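Search this notebook Search Advanced Clear

March, started 8.40, cloth bench

Picking up from the draft handling rules. Tianyou Xue wants them down to one side of paper before the Trastley lot come in, and at the moment they run to 34 lines, half of which repeat each other. Plan for today is to do a normal cloth session with the draft open next to me and cross out whatever I can't follow.

Version I'm working from is the one with the Lestix comments merged. Ignore the earlier one in the shared folder, it still has the old numbering.

Before starting

Rule 1, clear the working surface. Fine. Needs to say how far. I've written "clear within reach of both hands, anything else may stay put for the whole session". Moving stuff halfway through is worse than having it there, last month we had a run where things wandered about between takes and it took Ouazzani's checker an afternoon to sort out.

Rule 2, sheet flat. Not possible with the fabric one, it creases as soon as you kneel near it. Draft says "free of creases" which is daft, everyone will break it on day one and then think the rest is optional too. Changed to "no fold high enough to catch a finger". Tianyou not sure, thinks it should be a measurement. Left a query.

Rule 3, lights on both grippers before you touch anything. Keep. Add: look at them yourself, don't take somebody's word from across the room.

Rule 4, stickers and labels on the housing left on. Keep, somebody picked at one.

During

9.15. Did the first set. 28 takes, then stopped because my wrist had gone. This is the bit the draft gets wrong, it has a limit on session length by clock only. Clock's no good for cloth, you can do twice as many in the hour as with the rigid parts. Suggest both: 30 takes or the time limit, whichever's first, then put the grippers down and swap person.

Rule 7, approach from above. Ok for cloth, not for the box lids. Split it. For cloth: come in from above, stop, close, lift. The stop matters. If you swoop in and grab in one go there's no clear start to the grasp and whoever labels it has to guess. I caught myself doing it by the end of the set, so presumably everybody does.

Rule 8, both grippers in view at the start of each take. I keep letting the right one drift out to the side while I look at what the left is doing, or the other way about. Needs softer wording or a better habit. Wrote "both wholly in view for the first grasp, after that best effort". Will check with Flenoler whether thier people can live with best effort.

Still on the blue cloth at 10.05, going over rule 8 again. Carton stays against the wall, it's outside reach so rule 1 as reworded is happy. 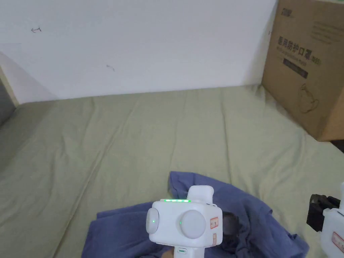 Resetting between takes

Longest section in the draft and the one people will skip. Boiled down to:

- Pick the cloth up, drop it, don't arrange it. If you arrange it you make the same three shapes all day.
- Don't smooth it out for the ones that are meant to be crumpled. Sounds obvious, isn't, hands do it on their own.
- Same cloth for the whole set. Change colour only between sets and write it down.
- If it lands off the sheet, drop again, don't drag.
- Bad take: say so out loud, mark it, carry on. No going back to fix. No deleting at the bench ever, Tianyou very firm on this one and I agree.

Had a disagreement over what a bad take is. A missed grasp that you recover from is a good take in my book, that's what we want more of. A missed grasp where you use your knee or your free fingers to help is bad. Draft just says "failed attempts to be discarded". Crossed out and replaced with the two cases above. This is probably the most useful change of the day.

Stopping

10.50. Second set done, shorter.

Rule for stopping needs to be first on the page, it's currently at number 19 which is silly. Anyone can stop a session, no reason needed, put the grippers down on the sheet and not on the lap. Don't hang them by the cable. Then power off, then talk about it.

Also want something on wiping down the handles between people. Draft has nothing at all. Put it under swap person so it gets done every time.

Where it's got to

Rules I could follow without thinking: most of them, once reworded. Rules I broke in one morning: 6. Of those I'd say two were me being lazy, the rest were the rule being written by someone sat at a desk (me, mostly).

To do
- retype on one side, stopping rule at the top
- ask Trastley if they use left/right from the operator or from the bench, we have it both ways in the same paragraph
- Flenoler re best effort
- Tianyou to try the new version cold, with no help from me
- get the creases query settled
- rigid parts version seperately, don't try and make one sheet do both

Not touched rule 11 onwards for the box lids, leaving that for after lunch if the bench is free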